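Marking Out and Fitting Shelf Space for Bottles and Cans

Indeo Household Notes
Kitchen and Workshop Section
Updated 16 December 2024

Shelf spacing in kitchen cabinets and workshop racks is usually set once, during assembly, and then left alone. The result is wasted height above short containers and no place for tall ones. The method on this page sets shelf height and row depth from measurements of the containers to be stored. It applies to bottles, spray cans, jars and tins with a round base. Rectangular packages are covered on the drawer page.

Tools

Steel ruler, 12 inch or longer
Small combination square or a block with a true 90-degree corner
Pencil, medium hardness
Masking tape, 1 inch
Notepad or the measuring sheet described below
Flat work surface, preferably light in color

A steel ruler is preferred over a tape measure for anything shorter than the ruler. The hook on a tape has a small amount of travel, and the blade is curved, so readings on short objects vary from one attempt to the next. Check where the scale on the ruler begins. On some rulers the zero is at the very end of the metal. On others there is a blank margin before the first graduation, and a ruler of this type stood on end will give a low reading. Add the margin to every vertical measurement, or transfer the height to paper with a square and measure the paper.

Rulers with a hanging hole should be stored on a hook. A ruler kept loose in a drawer with other tools picks up nicks along the edge, and a nicked edge will not sit flat against a line.

Preparing the surface

Clear the table and wipe it. Crumbs or grit under a bottle tilt it enough to affect a height reading. A plain white top is the easiest to work on, as pencil marks on tape show clearly and the outline of a dark container is sharp against it. On a dark or patterned table, put down a sheet of white paper or the back of a piece of gift wrap and tape the corners.

Use even, overhead light. A single lamp at one side throws a hard shadow from the container, and the edge of the shadow is easily read as the edge of the base.

Glossy and metallic finishes need extra care. Highlights running down the side of a shiny bottle make it difficult to judge where the outline ends. With these, do not sight across the ruler from above. Use the two-block method given under Diameter. 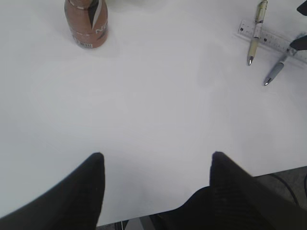 Bottle and metal ruler on a white tabletop.

Height

Stand the container on the table with the cap on. Place the square against its side with the short arm on the table. Slide a flat card down the vertical arm until it touches the highest point of the cap, and mark the arm with a piece of tape. Remove the square and measure from its foot to the tape.

Measure with the cap, pump or trigger in the position in which the container will be stored. A pump that is locked down is often shorter than the same pump when open. If members of the household do not lock it, use the open height.

Add clearance. For kitchen bottles that are lifted straight out, 1 inch is sufficient. For bottles that have to be tipped forward to clear a face frame or a shelf lip, allow 2 inches. Trigger sprays should have the full 2 inches in every case.

Diameter

The largest diameter is not always at the base. Squeeze bottles may bulge at the middle, and many cans have a rolled seam that is wider than the wall. Set the container between two straight blocks, such as two hardback books standing on edge, and bring the blocks together until both touch. Check that they are parallel. Remove the container and measure the gap with the ruler lying flat.

Where only one block is available, put the container against a wall and use the block on the open side.

Lay the ruler square across the gap. A ruler set at a slant gives a reading that is too large, and the error grows quickly with the angle. Take the reading at both ends of the gap. If the two differ, the blocks are not parallel and the measurement should be repeated.

The measuring sheet

Write one line for each type of container, with four columns: contents, height, widest diameter, quantity normally kept. Note the unit at the top of the page. Mixing inches and millimeters on one sheet is the most frequent source of error in this job. One of our test sheets from September had the jar heights in millimeters and the shelf depths in inches, and the rack had to be drilled twice.

Do not rely on the volume printed on the label. A 500 ml bottle can be tall and narrow or short and wide, and two brands of the same product may need different shelves.

Labels and barcodes

Some items have the barcode low on the container, near the base. Leave it uncovered when applying your own label, particularly on products that may be returned or reordered by scanning. Put the home label on the shoulder or the cap.

For home labels, masking tape and pencil is adequate in a dry cabinet. In a garage or under a sink, use a laminated label tape. Write the contents and the date opened. Do not cover hazard wording or directions for use. Products in the workshop should remain in their original containers, with the original label facing the front of the shelf.

Keep food containers and workshop chemicals in separate rooms. If both are being measured on the same table, finish the food group first, then put down disposable paper before bringing in the others, and wash the surface with soap and water at the end.

Working out the layout

Sort the lines on the sheet by height. Divide them into groups so that the tallest item in each group is no more than 2 inches above the shortest. Most cabinets will need 4 groups or fewer. Each group becomes one shelf.

Shelf spacing is the tallest item in the group, plus the clearance, plus the thickness of the shelf board. The thickness is often left out. On a cabinet with several shelves the omission adds up, and the top group will not fit.

Row depth is the widest diameter multiplied by the number of items standing front to back, plus 1/4 inch for each item. Rows deeper than 4 items are not recommended. The container at the back is not seen and is replaced before it is empty.

Put the heaviest group between knee and waist height. Place liquids below dry goods. Aerosol cans must be kept away from the range, the dishwasher vent, water heaters and direct sun, even if the spacing would suit them there.

Marking the cabinet

1. Empty the cabinet and remove the loose shelves.
2. Run a strip of masking tape from bottom to top along each inside wall, beside the pin holes if there are any.
3. Measure from the cabinet floor and mark the underside of each shelf on the tape. Take every measurement from the floor. Do not measure from one mark to the next.
4. Repeat on the other side. Check front and back as well in older cabinets, where the floor may have sagged.
5. Move each mark to the nearest pin hole above it.
6. Fit the pins and shelves. Put a level across each shelf before loading.

If the cabinet has no pin holes, use a drilling jig. We tested the Grultix shelf template and the Quiambao side guide. Both gave straight rows. The Grultix clamps more firmly but will not reach the rear row in a cabinet with a narrow door opening. The Quiambao is shorter and has to be moved more often. Whichever is used, fit a depth stop to the drill bit and make a trial hole in scrap.

Dividers and liners

A thin liner stops glass bottles from sliding and makes leaks easier to clean. Cut it 1/8 inch short on each side so that it does not curl up against the walls. Use the steel ruler as the cutting edge, with the knife held upright and the fingers well back from the edge. Two light passes give a cleaner cut than a single heavy one.

Dividers are useful on shelves with more than one product. Strips of wood, 1/2 inch high, will hold a row of round bases in line. Gulari wire dividers also work, though the feet take up additional width that must be included in the layout.

Common faults

Bottle touches shelf above when lifted: clearance taken from the bottle body and not from the cap.

Row will not fit by one item: diameter measured at the base on a container that is wider above.

Door does not close: row depth measured to the cabinet edge without allowing for hinges or a door rack.

Shelf rocks: pins at different heights, or one pin not fully seated. Recount the holes from the bottom on each side.

Readings vary on the same container: grit under the base, ruler at a slant, or scale margin not added.

Cleaning the ruler

Wipe the ruler after use with a dry cloth. Remove adhesive from masking tape with rubbing alcohol on a rag, working along the scale. Do not use scouring powder or steel wool, as both will wear off printed numbers. Stainless rulers need nothing further. Plain steel should have a trace of light oil before it goes back on its hook.

Related pages: Drawer inserts for flat packages. Spacing for spice jars. Repairing stripped pin holes.
Page reference 1894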